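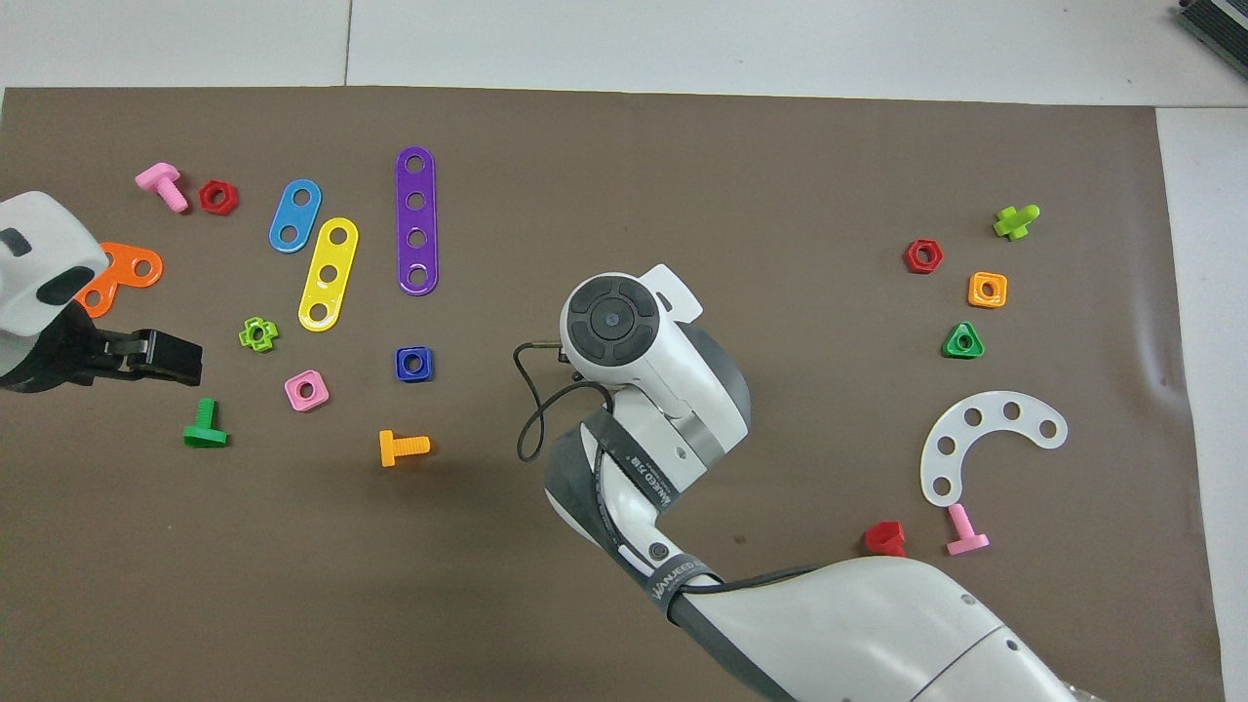 Grasp planner 3 moves to the new scheduler
By Raimo Kuusisto, planning and control

Since January the two-arm cell runs on the new scheduler, which we call Fonon inside the team. Many of you asked in the Sunday thread what is really different, so I try to explain it without too many formulas.

In the old version each arm had its own planner. The left arm made its plan, the right arm made its plan, and a third process checked if the two plans would collide. If they did, the right arm waited. This was safe but slow, and with small parts it was also a little stupid. A bolt and a nut that lie close together were often given to two different arms, and then one of the arms stood still until the other one had left the area.

Fonon keeps one shared list of tasks for both arms. Every part that perception finds goes on the list with a pose, a class and a confidence value. The scheduler then gives the parts out in pairs, one for left and one for right, and it prefers pairs that are far apart on the mat. The motion planner gets both goals in the same call and has 60 milliseconds to return a path. When it does not find one in this time, only the arm with the lower confidence gets a new goal. The other arm continues.

Perception needed more work than I expected. The toy bolts are difficult when they stand on the head, for the camera then sees mostly the end of the thread and the pose estimate likes to turn by 180 degrees. For a round thread this does not matter much, but our code treated every turn as a new object and put the same bolt on the list again. We now merge two detections when their centers are closer than 8 millimeters and the color class is equal. The perforated strips had another problem. The holes show the brown of the mat, and the segmentation cut one long strip into several short pieces. Ghiță wrote a small filter which joins pieces of the same color along one line, and it also works for the curved plates if you let it fit an arc.

Parts under a gripper are still not solved. When the fingers hang over a part, the mask is broken and the confidence goes down, so the scheduler leaves this part for later. In most cases this is good enough. In the worst case both arms finish everything else and then go home to look again, and this costs time we would like to save. A tracker which remembers the last good pose is on the branch "keep-last", but please do not merge it yet. It sometimes remembers a part that was already picked.

For testing we have 281 recorded layouts in the Immont folder. You can replay them without the arms, with the simulated clock switched on. Please use the layouts with mixed colors first, they find more bugs than the sorted ones.

Two requests to finish. If you change the gripper offset, write it in the cell log and do not only tell your neighbor. And if you see the message "pair rejected, no partner" more than a few times in one run, send me the trace file, also when the run ended well. The Astberg cell will get the same version after I have read these traces.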